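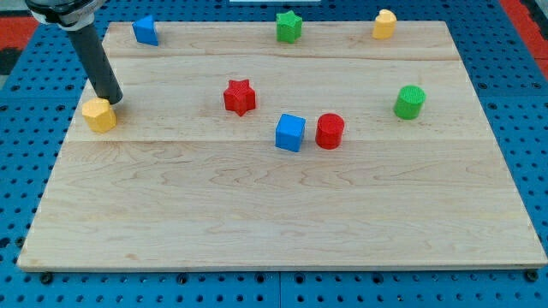 Foto: Ilgın Öztürkmen / Arquivo Omau, 16 de fevereiro de 2019

Blocos geométricos são peças pequenas, em geral de madeira ou plástico, cuja secção corresponde a uma figura plana: triângulo, hexágono, estrela, coração e outras. Do ponto de vista geométrico, a maioria são prismas retos, com duas bases paralelas e faces laterais perpendiculares a estas. As peças em forma de estrela ou de contorno lobulado incluem-se no grupo por extensão – a rigor, um contorno curvo não gera um prisma.

Usam-se na educação pré-escolar em exercícios de classificação por cor e forma, seriação e encaixe. Na tipologia de Songül Baysal, distinguem-se três classes: regulares, estreladas e curvas. A cor pode ser independente da forma, e duas peças amarelas podem ter secções diferentes.

A superfície de apoio deve ser plana e rígida. São comuns as tábuas de madeira clara, que contrastam com as cores saturadas das peças. O catálogo Lehtinen regista 227 modelos, dos quais 100 com face superior texturada.

Ver também: Prisma; Poliedro; Jogo de encaixe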